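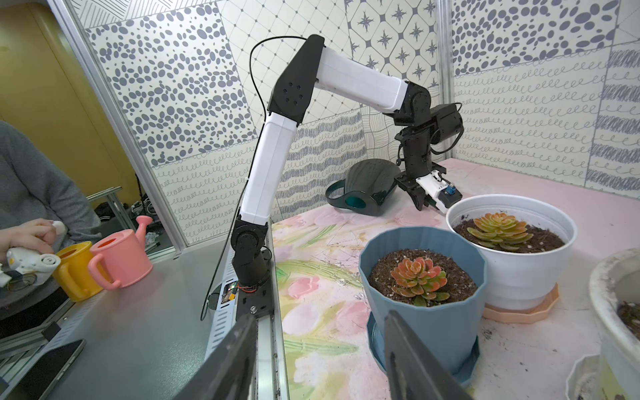
Left arm at the white pot, wrist camera on the right arm.

Forkley build, gallery 8. Two arms on one rail, succulents, toy watering cans, soil on the mat as usual. Built in the shared workshop at Dendton, mostly evenings, mostly after the laser cutter people have gone home. Not much writing this time, sorry, want to get these up before I loose the evening.

Since the last gallery: new finger tips, both wrist mounts reprinted, rail moved 70 mm back so the elbows stop kissing the wall. Cost so far 1,172 quid, including the bits I broke. Spreadsheet is on the Driltalby wiki if you want the painful version.

Pots are the current job. Reach in, hold the rim, don't crush the leaves. Round pots fine on paper. Faceted ones a pain, the fingers want a flat side and you have to come in at the right angle.

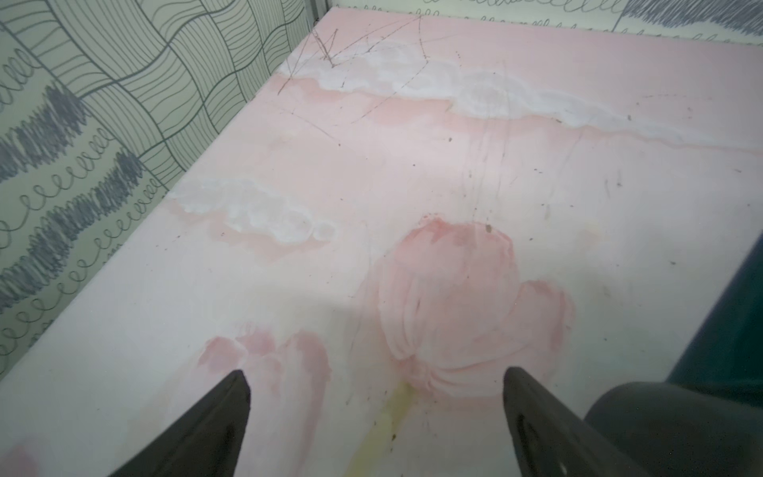

What are the fingers printed in?
PETG, four walls, fairly high infill. PLA went soft on me next to the heater, and the first nylon set came out too bendy to grip anything heavier than a sponge.

Fingertips from the wrist camera, open, with only the tulip mat between them. Handy view for checking the tips are level. Mat has taken some scratches, will do for now. Slot in the finger is for adjusting, file on the wiki under Srisuk v3 (ignore v2, holes are wrong).

Calibration notes, mostly for me:
- home both arms before touching the cameras
- gap checked at full open, then half
- left wrist wants a new cable, old one is on the short side
- tighten base bolts AGAIN

Script now keeps 183 runs before it starts overwriting, used to be a lot fewer and I lost a good week in January that way.

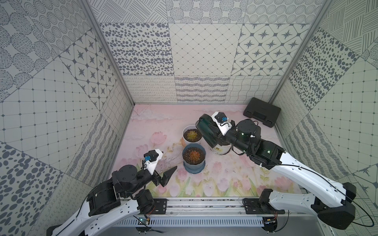
Can both arms run off one power supply?
They can if it's big enough, but mine are on one each. When they shared, a hard move on one arm made the other sag and drop out.

Both arms from the fixed camera, pots in the middle. Left gripper open towards the blue pot, right one down over the white container. Cable duct along the front still needs a tidy, wires hanging out underneath.

Next: softer pads for the tips, proper lid for the duct, a slower approach near the leaves. Might try the watering cans again if the handles play nice. Parts list by email, same adress as before.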